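I have spent most of August 2024 on the part of the planner that decides how the arm gets into a PC case and, more to the point, how it gets out again. Getting in was the easy bit.

The old version planned each move on its own. It would find a good approach to a card, then come back with no clean way past the drive cage. Golnar Rezaei suggested planning the exit first and working backwards, so that's what I did. Of the last 70 plans in simulation, 7 had no exit, and all of those were on the cage side.
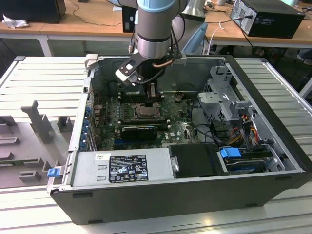
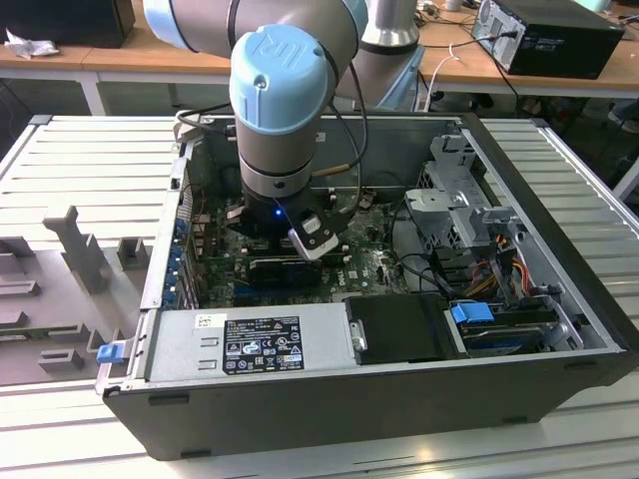 The other change is cables. The planner used to treat them as solid, so it refused half the case. Now they go into a separate layer with a cost - you can pass near them, but you pay for it. I set the cost to 20 by guesswork and haven't tuned it.

Sampling is still slow. I cap it at 4000 nodes and it hits the cap more often than I'd like. Konari, our little logging tool, now saves the tree when that happens, so I can look at where it got stuck. Next job is the wrist limits, which are still hard-coded from March.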